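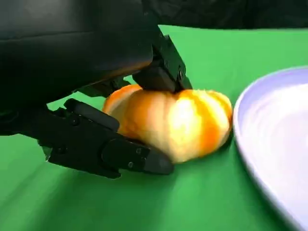 *Kürbis auf grünem Tischbelag, Musterplatz Herbsttafel*

# Herbsttafel im Haus Rindora: Kürbisse auf dem Gedeckplatz

Internes Forum Bankett und Ausstattung · Vorgang 422

**Bankettleitung_Rindora** · August, 9:40 Uhr

Sehr geehrte Kolleginnen und Kollegen,

für das Herbstessen sind 800 Gedecke einzurichten, je Tisch 10 Personen. Die Hausleitung wünscht eine zurückhaltende Dekoration mit kleinen Kürbissen auf grünem Grund. Ein Musterplatz wurde eingerichtet. Ich bitte um Stellungnahme zu folgenden Punkten:

- Einfarbig orange oder orange-weiß gestreift?
- Ein Kürbis je Gedeck oder Gruppierung in der Tischmitte?
- Verbleib des grünen Belags während des Hauptgangs?

Die Bestellung bei der Firma Pilletti soll noch im August ausgelöst werden. Spätere Rückmeldungen können nicht mehr berücksichtigt werden.

**Service_Nord** · 10:15 Uhr

Aus Sicht des Service spricht wenig gegen den Kürbis, solange er nicht auf der rechten Seite des Tellers steht. Dort befinden sich Messer, Löffel und die Gläser. Bei 75 cm Platzbreite bleibt neben dem Besteck kein Raum für ein Dekorationselement, das beim Einsetzen umgangen werden muss. Wir beantragen die Aufstellung in der Tischmitte.

**D_Insaurralde** · 10:52 Uhr

Dem Antrag des Kollegen aus dem Service Nord kann ich mich nicht anschließen. In der Tischmitte stehen bereits Brotkorb, Wasser und Menükarte. Werden dort noch Kürbisse gruppiert, ist die Sicht auf die gegenüberliegenden Gäste eingeschränkt, und der Brotkorb wandert erfahrungsgemäß auf die Gedeckplätze.

Ich schlage vor, den Kürbis oberhalb des Tellers zu platzieren, gemeinsam mit der Namenskarte. Niedrige, breite Exemplare sind zu bevorzugen. Hohe Formen kippen, sobald jemand am Tischtuch zieht.

Mit freundlichen Grüßen
Damián Insaurralde
Ausstattung

**Service_Nord** · 11:08 Uhr

Oberhalb des Tellers liegt das Dessertbesteck. Die Eindeckordnung ist hierzu eindeutig.

**D_Insaurralde** · 11:20 Uhr

Das Dessertbesteck kann mit dem Dessert eingesetzt werden. So wurde beim Frühjahrsempfang verfahren; Beanstandungen sind mir nicht bekannt.

**Service_Nord** · 11:31 Uhr

Beim Frühjahrsempfang gab es als Dessert ein Stück Kuchen im Stehen. Der Vergleich trägt nicht.

**Waeschekammer** · 13:05 Uhr

Zum dritten Punkt: Grüne Tischdecken der Reihe Plorell sind in ausreichender Zahl vorhanden. Sie sind vor dem Auflegen zu dämpfen, da Lagerfalten auf kräftigem Grün deutlich sichtbar bleiben. Für den Hauptgang muss nicht gewechselt werden. Wir bitten jedoch darum, echte Kürbisse vorher trocken abzureiben. Erdreste lassen sich aus dem Gewebe entfernen, verursachen aber einen zusätzlichen Waschgang.

**Bankettleitung_Rindora** · 13:30 Uhr

Vielen Dank für die bisherigen Beiträge. Zur Farbfrage liegt noch keine Stellungnahme vor. Zum Vergleich ein heller, runder Teller mit orange-weiß gestreiften Kürbissen zu beiden Seiten:
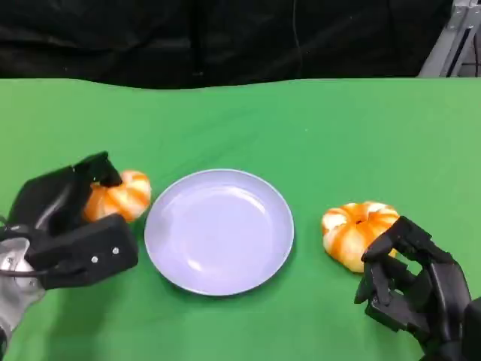
**Einkauf_2** · 13:48 Uhr

Wie sind echte Zierkürbisse bis zur Veranstaltung zu lagern?

**Waeschekammer** · 14:02 Uhr

Trocken, kühl und einlagig, mit etwas Abstand zueinander. Exemplare mit Druckstellen sind auszusortieren, und am Stiel sollte nicht getragen werden.

**Einkauf_2** · 14:10 Uhr

Danke. In diesem Fall kommt der Nebenraum des Trockenlagers in Betracht. Ich lasse die unteren Regalböden freiräumen.

**D_Insaurralde** · 14:25 Uhr

Zur Farbe: Ich befürworte die gestreifte Ausführung. Das Cremeweiß nimmt den hellen Ton des Tellers auf, während das reine Orange auf dem Grün recht kräftig wirkt. Zwei Kürbisse je Gedeck halte ich allerdings für zu viel. Einer genügt.

**Service_Nord** · 14:40 Uhr

In der Mengenfrage besteht Einvernehmen. Bei der Farbe sehe ich es anders. Auf einem vollen Tisch mit Servietten, Karten und Gläsern geht ein gestreiftes Muster unter. Ein einfarbiger Kürbis ist auch vom Eingang des Saals aus noch als solcher zu erkennen.

**Bankettleitung_Rindora** · 15:15 Uhr

Nach Rücksprache mit der Hausleitung wird wie folgt verfahren:

1. Je Gedeck wird ein Kürbis links oberhalb des Tellers aufgestellt, neben dem Brotteller.
2. Das Dessertbesteck bleibt gemäß Eindeckordnung liegen.
3. Die Plorell-Decken verbleiben bis zum Ende der Veranstaltung.
4. Die Farbe bleibt bis zum Eingang des Angebots der Firma Pilletti offen. Beide Ausführungen werden angefragt.

**Service_Nord** · 15:22 Uhr

Zur Kenntnis genommen. Wir bitten darum, die Namenskarte rechts davon vorzusehen, damit sie nicht verdeckt wird.

**D_Insaurralde** · 15:36 Uhr

Wird im Stellplan berücksichtigt. Die geänderte Fassung liegt morgen ab 8:00 Uhr im Bankettbüro aus.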